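Betreff: Re: [Nachbarschaft] Sauerteig geht nicht auf, was mache ich falsch?
Von: Lotte Desmet
An: Liste Nachbarschaft Ritgate
Datum: 30. März 2020

Liebe Duangjai, liebe alle,

was habe ich mich über deine Nachricht gefreut! Ich backe nun schon so lange mit Sauerteig, und in den ganzen Jahren hat mich auf dieser Liste kaum jemand danach gefragt, und jetzt, wo alle zu Hause sitzen und im Laden die Trockenhefe weg ist, kommt eine Mail nach der anderen. Ich antworte dir ausführlich und über die Liste, dann haben die anderen auch etwas davon. (Wer mit Brot nichts am Hut hat, darf gern wegklicken, ich bin nicht böse.)

Duangjai Luangrath schrieb:
> Hallo zusammen, ich habe vor einer Woche einen Ansatz aus Roggenmehl
> und Wasser angerührt. Am zweiten Tag ist er hochgegangen wie
> verrückt, ich dachte schon, das Glas läuft über. Seitdem passiert fast
> nichts mehr. Er riecht säuerlich, ein bisschen nach Nagellack, und
> obendrauf steht manchmal eine graue Flüssigkeit. Muss ich den
> wegwerfen? Und wie warm soll er stehen? Bei mir in der Küche ist es
> ziemlich frisch. Ich habe nur noch eine Tüte Roggenmehl und möchte
> sie nicht verschwenden.
> Viele Grüße aus dem Hinterhaus, Duangjai

Also, erst einmal: bitte nicht wegwerfen! Das wilde Blubbern am Anfang kennt fast jeder, der einen Ansatz neu anlegt. Da sind allerlei Bakterien am Werk, die sich später wieder verabschieden, sobald es ihnen zu sauer wird. Danach kommt eine Flaute, und in der Flaute verlieren die meisten die Geduld. Mein erster ist genau an dieser Stelle im Kompost gelandet, das tut mir heute noch leid.

Der Geruch nach Nagellack heißt, dass er Hunger hat. Die graue Flüssigkeit ebenso, die kannst du abgießen oder unterrühren, ganz wie du magst. Ich gieße sie ab, mir wird das Brot sonst zu scharf. Nur wenn du Pelz siehst, oder etwas Rosafarbenes oder Orangefarbenes, dann muss er wirklich weg, auch wenn es schade um das Mehl ist.

Zum Füttern brauchst du viel weniger, als in den meisten Büchern steht. Ich nehme 15 Gramm vom alten Ansatz, dazu 30 Gramm Roggenmehl und 30 Gramm Wasser, handwarm, und rühre das in einem sauberen Glas zusammen. Deckel nur auflegen, nicht zuschrauben! Gummiband in Höhe der Oberfläche um das Glas, dann siehst du am nächsten Morgen, ob sich etwas getan hat. Das mache ich einmal am Tag zur selben Zeit, bei mir ist es nach dem Frühstück, wenn die Kaffeetassen gespült sind. Mit deiner einen Tüte kommst du auf diese Weise gut hin und hast noch etwas zum Backen übrig.

Was vom alten Ansatz übrig bleibt, sammle ich in einer Schüssel im Kühlschrank, und wenn genug beisammen ist, gibt es Pfannkuchen oder Knäckebrot. Für das Knäcke streiche ich den Rest mit etwas Öl und Salz hauchdünn aufs Blech und streue Kümmel oder Sesam darüber. Mein Enkel mag es lieber als alles, was es zum Knabbern in der Tüte gibt, und das will bei ihm etwas heißen.

Jetzt zur Wärme. Eine frische Küche ist vermutlich dein eigentliches Problem. Mein Glas steht nachts im Backofen, ausgeschaltet, nur mit brennender Lampe, und ich klebe einen Zettel an die Tür, seit ich ihn einmal versehentlich mit vorgeheizt habe. Eine Kühltasche mit einer Wärmflasche darin geht ebenfalls wunderbar. Auf die Heizung würde ich ihn nicht stellen, da wird er unten heiß und oben bleibt er kalt. Die Verkäuferin bei Broretti meinte früher immer, ein guter Ansatz wolle es so haben wie ein Säugling, und so ganz falsch finde ich das nicht.

Backen würde ich erst, wenn er sich nach dem Füttern an drei Tagen hintereinander ordentlich gehoben hat. Bei meinem jetzigen hat das bis zu 15 Tage gedauert, also lass dich bitte nicht entmutigen. Und das erste Brot wird wahrscheinlich flach. Meines war so flach, dass wir es in Streifen geschnitten und in die Suppe getunkt haben, geschmeckt hat es trotzdem.

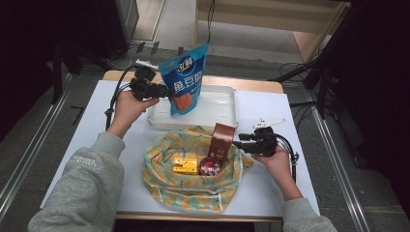
Man könne den Ansatz doch auch mit Weizenvollkorn weiterfüttern, wenn der Roggen ausgeht, schrieb mir Prasertsri vorhin noch dazwischen, das gehe bei ihm seit dem Oktober ohne Schwierigkeiten, er brauche nur etwas mehr Wasser. Dem kann ich zustimmen, allerdings würde ich es langsam umstellen, jeden Tag ein Löffelchen mehr vom neuen Mehl, und das auch erst, wenn er wieder munter ist.

Falls bei dir gar nichts hilft, Duangjai, dann stelle ich dir gern ein Gläschen von meinem vor die Tür. Er stammt noch von meiner Tante aus Kavville und ist nicht umzubringen. Du musst mir nur sagen, wann es dir passt, ich klingle und gehe gleich wieder hinunter. Über das leere Glas würde ich mich irgendwann freuen, die werden bei mir allmählich knapp.

Herzliche Grüße aus dem Vorderhaus, und bleibt alle gesund
Lotte

PS: Wer Roggenmehl übrig hat, melde sich doch bitte kurz über die Liste. Ich tausche gegen Leinsamen.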